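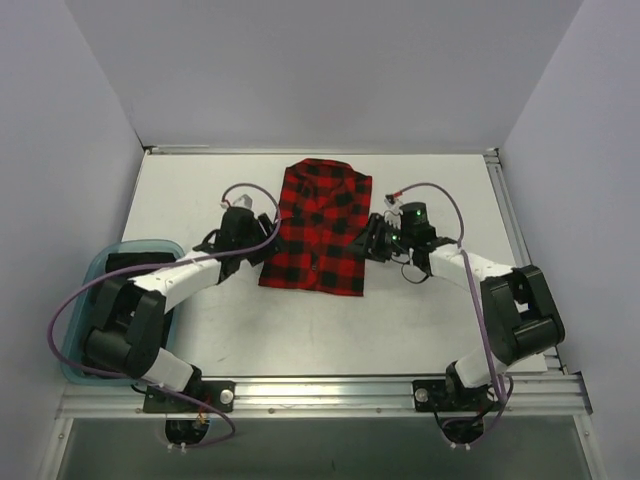
Sunday 4th June

Shirt day again. I got to the workshop at Damgaard before lunch and had the bench to myself until late afternoon.

First job was the cables. The left one had been catching on the elbow whenever the arm folded back, so I gave it more slack and took it round the outside in a wide loop. New ties at the base of each arm. The purple is too stiff for this really, but I bought a whole reel from Urnuvine and I'm going to use it up.

Then the gripping. The plaid shirt is thicker than the tea towels I started on and the fingers skid off the folded edge if they come in too high. I dropped the approach height by 2 mm on both sides. The right arm was better for it straight away. The left still closes late, and I think that's the wrist motor and not my settings. Hevel sell a replacement but I'd like to swap the wrists over first and see if the fault moves with it.

Saved 128 runs to the old laptop before the disk complained. Deleted the April ones, which were all towels anyway.

The side walls have helped. Before they went up the shadows from the window kept changing through the day and a setting that was fine at eleven was useless by three – now it hardly matters when I work.

Still to do: wipe the table top down, find the long hex key, check the bolts on the front rail. Ring Cladell about the second power supply, which was meant to be here on Thursday.

Home by seven. Beans on toast.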